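Servicing a Nastau hand-held gripper between sessions

Print this page | E-mail this page

August 6, 2022

I get asked for this every few months and I always end up typing it out again from scratch, so I've finally written it down properly. It covers the hand-held Nastau with two swinging arms, a ridged pad on each finger and the camera up top. Mine is number 2277 and it has had a hard life. If yours is a newer one the cable clip may be in a different place, but otherwise you should be fine.

I do the full round every 14 sessions, and the quick one (wipe the pads, wipe the lens, look at the cable) whenever I pick the thing up. The full round takes me 51 minutes if I don't stop for tea. I always stop for tea.

What you'll need

A small flat screwdriver that really fits the pivot screws, a soft toothbrush you don't mind losing, a bowl of warm water with a tiny drop of washing-up liquid, a lint-free cloth, a lens cloth kept well away from the other cloth, a marker pen, and a tray with a lip on it. The tray matters! I once spent an entire evening on my knees looking for a washer, and it was in my turn-up.

Unplug first

Stop any recording, let the file finish saving and unplug the cable at the computer end. Don't pull it out at the gripper end unless you have to. That socket is the weakest part of the whole tool, and the one time mine went it meant sending it off to Paredes for repair and doing without for weeks.

Cleaning the pads

Open the arms as far as they'll go and rest the handle on a folded towel so the fingers stick out over the side. Dip the toothbrush, shake most of the water off, and work along the ridges. Going across them just pushes the muck deeper in. You'd be surprised what collects in there: paper dust, crumbs, bits of fluff, and on one memorable occasion a good deal of jam.

Wipe with the damp cloth, then a dry corner of it, then leave the arms open until the pads feel properly dry to a fingertip. Please don't use alcohol on them. I did, early on -- they came up lovely for a day and then went shiny, and after that anything with a glossy cover slid straight out.

While they're drying, look at the ends. Wear shows there before anywhere else. If the ridges at the tip have gone flat on one finger and not on the other, you've been holding the tool at a slant (I do it too, I'm always reaching round to the right). Swap the pads over left to right and carry on. When both tips are flat, it's new pads.

Changing a pad

The pad slides off towards the tip. It's stiff the first time, so warm it in your hand for a minute and wiggle it. Clean the finger underneath, then push the new one on with the ridges facing inwards and keep going until it stops. Close the arms slowly and check that the two pads meet flat. If there's a gap at one end, one of them isn't fully home.

I buy mine from Pernholm, in bags of 8. I tried cutting my own from sheet and it was a false economy, they never matched.

The pivot screws

Now for the fiddly bit. Each arm turns on its round silver screws, and they do two jobs: they hold the arm on and they set how freely it swings. Too loose and the finger waggles, so it lands somewhere slightly different each time you close it. Too tight and your hand aches, and the arms lag behind the trigger, and whoever has to use your recordings will write you a sad e-mail.

Before touching anything, put a dot of marker on the head of each screw and another next to it on the arm. That way you can always get back to where you started.

Hold the handle still and try to rock one fingertip up and down. A hair of movement is all right. If it clicks, tighten the screw nearest the finger by an eighth of a turn, try again, and only then go to the other one. Do the same on the second arm. Work the trigger slowly a few times after each adjustment, and watch whether both arms start moving together. They should set off as a pair and arrive as a pair. If one always gets there first, the slow one is too tight, and it's nearly always better to ease that one off than to tighten its partner.

No oil. I know it's tempting. It creeps down the arm and on to the pad and then you're back to the toothbrush.

The cable

Run it through your fingers from one end to the other and feel for flat spots and kinks. Then plug back in, start a preview on the computer and bend the cable gently near the gripper. If the picture stutters, stop there and replace it. I use the thick Cerex cable, which is heavier than the one supplied and wants to go its own way, so let it hang in a big lazy curve to the left of the tool and don't try to tape it flat against the arm. Tape it flat and the arm has to drag it open every single time.

Leave enough slack to reach the far side of your table with your elbow straight. Try it before you start recording!

The lens and the view

Breathe on it, wipe once with the lens cloth, done. Then check the view in the preview window: with the arms wide open you want both fingers showing low down, one on either side, and plenty of table beyond them. If one finger has wandered out of sight, the camera bracket has turned. Loosen it, straighten it, nip it up again. I draw two little marks on a strip of tape along the bottom of my monitor where the fingertips ought to sit, which looks terrible and works very well.

A dry run before you record

Don't go straight into a proper session. Pick something flat and slightly awkward and do a few gentle passes first. Paperbacks are my favourite for this. They bend, the covers can be slippery, and a thin one lying flat on glass will show you straight away if your tips aren't meeting. Spread them out around a mat so that some overlap, start wide open, and come in slowly over the nearest corner. Lower one finger on to the cover and feel for grip before you try to close on anything.

Then try one lying partly under another. If the pad drags evenly and the cover doesn't skid, you're set. If it skids, go back and dry the pads again, it's usually that. If the finger jumps sideways, it's the pivot.

I keep a page in the back of my notebook with the date, which screw I turned and by how much. Last January I looked back through it and found I'd been tightening the same one every time, so the thread was obviously going, and I had a spare ready before it gave up.

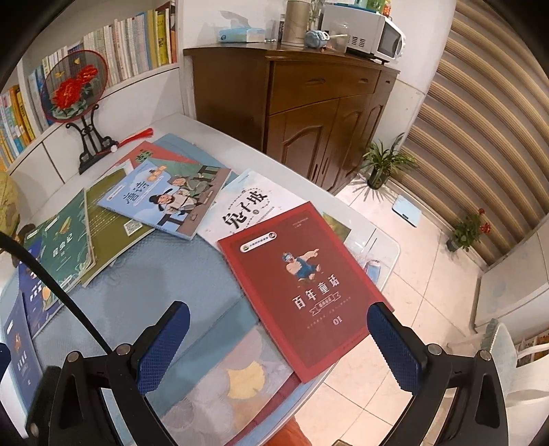 Archana Dwivedi: Very glad of the marker dot tip, I've been guessing for ages. One thing I'd add about the pads is to leave the arms open when you put it away as well. Mine was stored closed over a long break and the ridges pressed into each other and never came back. Also, do you retune the pivots after fitting new pads, or leave them? I find fresh ones make the arms feel stiffer for the first session and then it settles down by itself.

Print this page | E-mail this page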